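Zelto dual-arm sorting kit: is it suitable for a small packing room?

Posted by Illside Pantry Operations

Our organization packs dry and canned goods for delivery and is considering the Zelto two-arm kit, offered by the distributor Cavalcanti on a monthly lease. The intended duty is modest: moving small cans between plastic bins, with one arm passing the can to the other. Our load is 200 cans per shift, and we have one bench available against a wall. We would be grateful for comments from current users on the handover between arms, on setup, and on the support plan. The sales sheet does not say whether the lease includes gripper repairs.

Nabila Tawfik

We have leased the kit since December and have used it for the kind of duty you describe. The arms are placed facing each other, with the bins on the table between them. 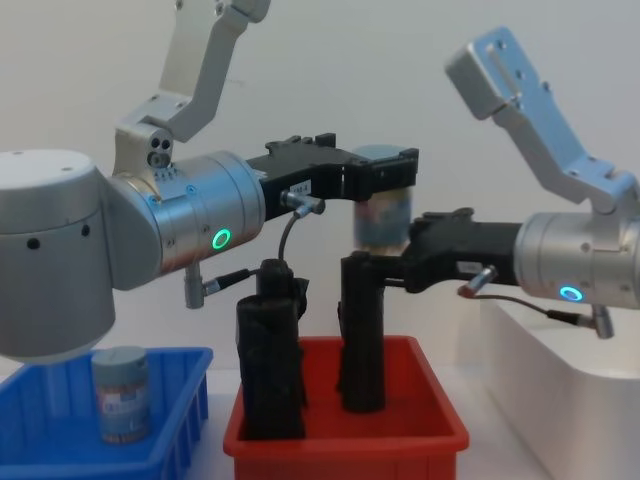 Can between the two grippers, over the red and blue bins.

The handover is the part of the program that required the most attention from us. As delivered, the second gripper closed too early, and our first trial of 32 cans had to be stopped twice. Cavalcanti's technician corrected the timing remotely the following Thursday. In our last full count, 898 of 900 cans were passed without assistance. Please note that all of these were of one diameter. A change of can size requires a new grip setting, which an ordinary operator can enter after the half-day training.

With regard to setup, the bins must be returned to the same position each time. We marked the table with tape. I would also advise you to decide on the cable routing before the arms are bolted down, as we had to repeat that work.

Gripper repairs are included in our lease; replacement finger pads are not. Kindly ask for this in writing, as terms may differ by region.
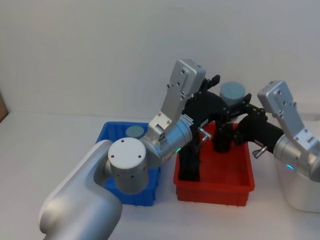 Umus would like it noted that the support line closes at 4 p.m., and that a fault reported after that hour was not looked at until the next morning. For a site that runs an evening shift, the extended plan should be priced before any comparison with other suppliers is made.

packroom_b

Have not used this model. We had a single arm from another supplier and returned it. Ask for a trial period.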